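Against the shape sorter

Every November the toy catalogues arrive, and every November there is a page headed something like "Learning Through Play" on which a toddler sits in perfect light in front of a box of coloured shapes. I have been reading that page for long enough to have grown suspicious of it. I don't mind the blocks. My complaint is with the sentence printed underneath them.

The sentence is always a variation on the same promise. Stars, hearts, cubes and cylinders will build spatial reasoning. They will lay the groundwork for geometry. In the Fulness catalogue, which came through our letterbox in Drordale folded inside the free paper, a tub of plastic shapes was said to "prepare young minds for a lifetime of problem solving." A lifetime! My own lifetime of problem solving has mostly involved parking and phone contracts, and I can't recall a star helping with either.

I did what sceptical people do and went looking for the evidence. The Civel range lists its "developmental outcomes" on the side of the carton, and there were 437 words of them, which I know because I typed them out one evening in a temper. None of those words told me what had been tested, or on whom, or compared with what. Compared with other toys? With saucepans? With being left alone in a garden? I wrote to ask and got back a friendly note with a discount code.

The usual defence is that children like the things, so what is the harm. I agree that children like them. Children also like the carton, and the lid of the carton, and in our house a funnel that was meant for the car. Liking is a perfectly good reason to own a toy. It is a poor reason to charge an extra few dollars for the word "cognitive".

And there is a harm, if a small one. Once a toy has been sold to you as a lesson, you start to supervise it like one. I have watched sensible adults at playgroup, my own partner included, crouch beside a two-year-old and say "Which one is the triangle? Can you find me the triangle? No, sweetheart, that's the star." The child had been doing something. She had lined the blocks up along the skirting board in an order that made sense to her, and she was partway through when the exam began. She handed over the star and walked off, and I thought she was right to go.

The library's toy collection is worse, because there the sets come with a laminated card. Sort by colour. Sort by shape. Sort by size, even when every piece is the same size. I borrowed one with 4 activities on its card and we did none of them. The pieces spent a fortnight as soup.

Adults never sort by shape. Look at any kitchen drawer. We sort by what we use and how often, by what fits where, by what came from whose mother. If I tipped my whole house out onto the lawn, all 1,000 or 10,000 bits of it, it would not cross my mind to put the round things together. The skill the card is teaching is the skill of doing the card.

Left to itself, a set of blocks gets used in a far more interesting way, and you only have to stop talking to see it.
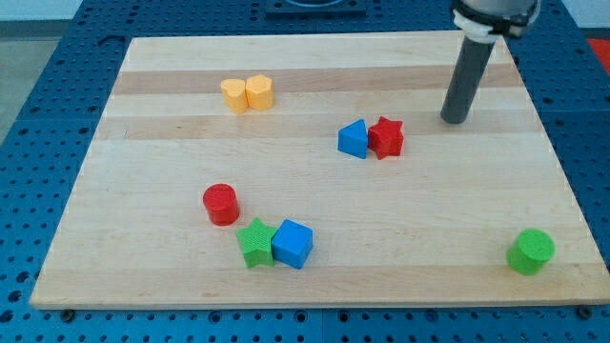
Pairs, for instance. Small children are devoted to pairs, and the pairs are hardly ever the ones on the card. Two hearts go together, fine, the card would be pleased with that. But then a star is put up against a cube, or a triangle against another star, and a cylinder is made to stand by itself, and if you ask why you will be told that it is waiting, or that it's naughty, or nothing at all. I would rather have one of those answers than any number of correctly identified triangles.

I should admit the other side has a point. A friend who teaches the first years of school tells me that children who arrive knowing the words "corner" and "edge" have an easier few weeks. I believe her. I also notice that you can get both words out of a sandwich.

As for the material, there is a whole separate snobbery I don't share. The Esfahani shop on the main street will sell you a wooden set in a calico bag for a price I read twice, on the grounds that wood is calmer. Plastic ones in loud colours go in the sink, survive the dog and can be found under a couch. I have never seen a child calmed by timber.

So buy the blocks, or borrow them, or inherit them with one cylinder missing. Cut the panel off the carton before you get home if you are the sort of person who feels obliged by print. Then put them on whatever flat thing is handy and go and make a cup of tea within earshot.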